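**Cendstead home insemination kit, pack of 7**

Back in stock from November. Same kit as before, new box, slightly lower price. 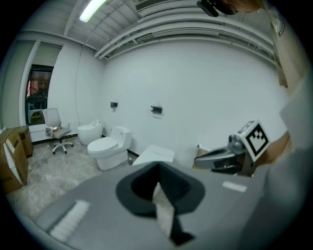 Each kit is single use, sealed, sterile. In the pack:

- 7 needleless syringes
- 7 collection cups with lids
- leaflet (English only for now, Dutch coming)

Not included: ovulation tests. Sold seperately, box of 50, see the Nostari page.

Known donor or bank donor, both fine. Bank vials have to be thawed first, follow the bank's own sheet and not ours. We don't sell or match donors, please stop emailing Ineke about it. Legal side varies by state, talk to a lawyer before you start, esp. with a known donor.

**Shipping**

Plain box, no product name on the outside. Sender shows as Goossens. Orders in before 3 p.m. go out same day. Flat rate $7.

**Returns**

Unopened packs only, 26 days. Opened = no refund, hygiene rules, sorry.

**Clinics**

Bulk cartons of 50 kits ship from the Rastberg warehouse, allow extra time. Ask Lieven Dewulf for for a quote. Everything else goes to Ineke Declercq at the order desk.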